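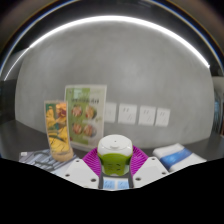
Purthorpe, July

Events > Open day notes > Running the hand-held gripper table

These notes cover the table demonstration in which visitors pick up and put down small objects with the hand-held gripper. They follow the running order Birthe Thygesen wrote for the Zirkbridge open day and assume the recording software is already installed on the table laptop.

1. Choose the table

Use a fixed table against a wall, with sockets within reach. A dark top works well with the magenta fingers. Leave the ordinary table items where they are: menu holder, advertising stand, a packet of something soft. The demonstration is about handling things in a normal setting, and a cleared surface gives recordings that look like the bench at Briem.

Strip lighting overhead is acceptable. Lock the exposure before the first visitor. Automatic exposure shifts when the tool tilts upwards and the light comes into view, and the first second of the clip is then useless.

2. Check the tool

Squeeze the trigger fully and release it, 15 times. The fingers should meet evenly along the inner strips and open without a click. Look at the ribs on both fingers for splits. Replace fingers in pairs, even when only one is damaged.

Check the plates in front of the fingers for movement. If either plate rocks, tighten it before going further – a loose plate changes the finger gap and the calibration will not hold.

Wipe the lens with a dry cloth. Solvent wipes lift the coating.

3. Calibrate the opening

Close the fingers and press Set Zero. Open them fully and press Set Max. The value shown should settle near 53. At Zancombe we had a tool that drifted by four or five over a morning, so repeat this at midday and whenever the battery is changed.

4. Select the objects

Start with a small upright container with a rounded lid. It is easy to approach from above and it shows how the fingers bend around a curved side. A body that tapers towards the bottom should be gripped just under the lid. Lower down, the fingers tend to slide and push the container up and out.

Keep the weight below 400 g. Heavier items can be lifted but they tire the visitor's wrist, and the return path becomes ragged.

Soft packages come second. Approach across the short side and close slowly. Flat sheets and booklets should be left for staff, as they need the fingertips at a shallow angle and most people scrape the table.

5. Show one pick yourself

Hold the tool with the fingers pointing down and away from you. Bring it in at an even speed, stop with the object between the fingers, close, pause for one beat, lift. Set the object down in a different place and open the fingers before pulling back. Say each stage aloud the first time only.

6. Hand over

Pass the tool across by the body, never by the fingers. Put the wrist strap on the visitor. Ask for three slow picks, then let them choose. Children under ten need both hands on the grip.

Press Record when the tool is still and Stop after the object has been released. Clips with a dropped object are kept – mark them D in the log. Do not ask the visitor to repeat a drop.

7. Save and reset

The laptop holds some 200 clips before it slows down. Copy them to the drive at the break and check the last file opens. Return the container to the middle of the table between visitors, but let the other items stay wherever they have ended up.

Common faults

Fingers close but the value does not change: the encoder cable has come out at the grip end. Push it in until the collar is flush.

Preview freezes: unplug the camera, count to five, plug it in again. Calibration is kept.

Object turns in the grip: the fingers are off centre. Open, move the tool sideways and close again. Squeezing harder makes it worse.

The spare fingers and the second battery travel in the Briem case, under the foam.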